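Caring for Cloth and Clothing
Handout 4: Handling and folding dark fabrics
Makari Evening Classes, Starovside

Welcome back, everyone, and thank you for bringing in such a good heap of things from home last time. I had planned to go straight on to storage, but so many of you had questions about black and navy pieces that I think we had better give them a session of their own, and storage can wait until 1st October.

Dark cloth is no harder to fold than pale cloth, but it is a good deal harder to see what you are doing. A crease in a white pillowcase shows up at once, whereas a crease in a black jumper hides until you put the jumper on and go out in daylight (I speak from experience!). Lint is the other trouble. Every crumb of fluff shows, and it gets pressed in if you fold over it, so brush first and fold afterwards.

Choosing your surface

Work on a pale, smooth table if you have one. The edge of the cloth stands out clearly against it, and you can tell straight away whether the two sides are level. A bed will do at a pinch, though it gives under your hands and the cloth tends to follow. Please wipe the table before you start, and let it dry properly.

Ribbing and other edges

Ribbed fabric stretches when you pull along it and springs back when you let go, usually to somewhere slightly different. Take hold of it lightly, close to the edge, and lift it over instead of dragging it. If the rest of the piece is softer than the ribbing, the soft part will bunch up underneath, and you will want to smooth that out before making the next fold.

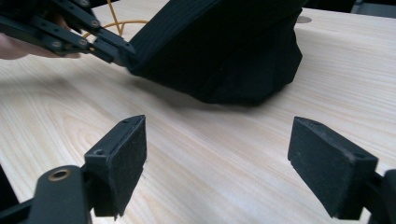
Go slowly with the wrinkles along the bottom, then, and work from the middle outwards with a flat hand. Two or three gentle strokes are plenty. If a ruck won't go, lift that part clear of the table, give it a little shake and lay it down again, which is kinder to the cloth than rubbing at it.

For next time

Bring one dark item with a ribbed edge and one without, and fold each of them at home beforehand, so that we can compare how they have travelled. Those of you using the Naidoo folding sheet will find the ribbed pieces on the back page. The soft brushes are in the Boren cupboard by the door, and you are welcome to borrow one for the week. Do put your initials on the list if you take one, as we only have 13.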